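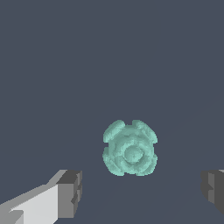 Page 11

Handout 2: Notes for the Mornham visit
Introduction to Automation
Prepared by Anju Tyagi, 2019-01-22

Read these notes before the visit and bring them with you. The demonstration covers simulated grasping first and the physical cell second. The written report is due at the start of the April tutorial block.

Getting there

Meet at the main gate on Lallesar Road. Sign in at the front office and collect a lanyard. Closed shoes are required in the workshop, and long hair has to be tied back. Bags go in the lockers outside the simulation room. There is a kettle but no canteen, so pack your lunch.

Jahangir Weerakoon is our host for the day. Pankaj Prajapati runs the simulation session and Tamara Pană looks after the cell. Questions are welcome during the first session. In the second, hold them until the arm has stopped and the gate is open.

Session A: the simulated grasp

The figure at the head of this page is a view from the simulator, with the gripper open and the part between the two fingers. No contact has been made. The part is green, close to square in outline, with a rounded lobe at each corner and a raised round boss near the middle. The background is a plain dark grey.

Points to note while Pankaj is working:

1. Approach pose. The fingers are well apart and there is clearance on both sides of the part. Students often set the opening only slightly wider than the part, and then a small error in the estimated position puts a fingertip on top of it. Write down the opening used and the widest dimension of the part.

2. Symmetry. The part has four-fold symmetry, near enough, so a quarter turn of the wrist gives you an equivalent grasp. The planner can use this to choose the wrist angle with the least travel. Work out for yourself what changes if one lobe is removed.

3. Contact location. Closing on two opposite lobes is a different problem from closing on the shallow notches between them. Sketch both from above. Mark the contact normals and say which grasp you would expect to resist twisting. We did the planar version of this in Lecture 2.

4. Fingertip shape. The tips are stepped and blocky. Flat pads are easier to model. Ask how the contact points are generated when a curved surface meets an edge or a recess, and whether the collision shapes match the shapes drawn on the screen.

Pankaj will run a batch of 1,000 attempts with the part placed at random positions and angles. In last year's batch 173 were logged as failures. They were sorted into missed, slipped and collided, and the largest group was slipped. Copy down this year's totals in the same groups. Do not combine the groups in your report.

Friction is a single coefficient for the whole part in this model. Bhupendra Kashyap's lab notes, on the course page, show what happens when the value is set too high: nearly everything succeeds and the result tells you very little.

Session B: the Valtier cell

After lunch the group moves to the Valtier cell on the ground floor. Tamara will run the same kind of pick with printed parts. Stand behind the yellow line at all times. Phones away while the arm is powered.

Record the cycle time for each pick, the grip force setting, and anything the operator adjusts by hand. The last of these is usually left out of reports and it is worth marks.

The cell uses the Nigam controller. You are not expected to know its programming language. You should be able to follow the sequence on the pendant: move to approach, lower, close, check, lift. Note what the check step measures and what the program does if it fails.

Report

Maximum four pages, individual work. Include:

Your two sketches from Session A, with contact normals labelled.
The batch totals and a paragraph on the largest failure group.
One difference between the simulated grasp and the cell that you observed yourself, and how you would change the model to account for it.

Label all axes and give units. Hand-drawn sketches are fine if they scan clearly. If you miss the visit, see Anju about the alternative exercise, which uses logged data from an earlier group.

Reading before the visit: course notes, sections on form closure and friction cones.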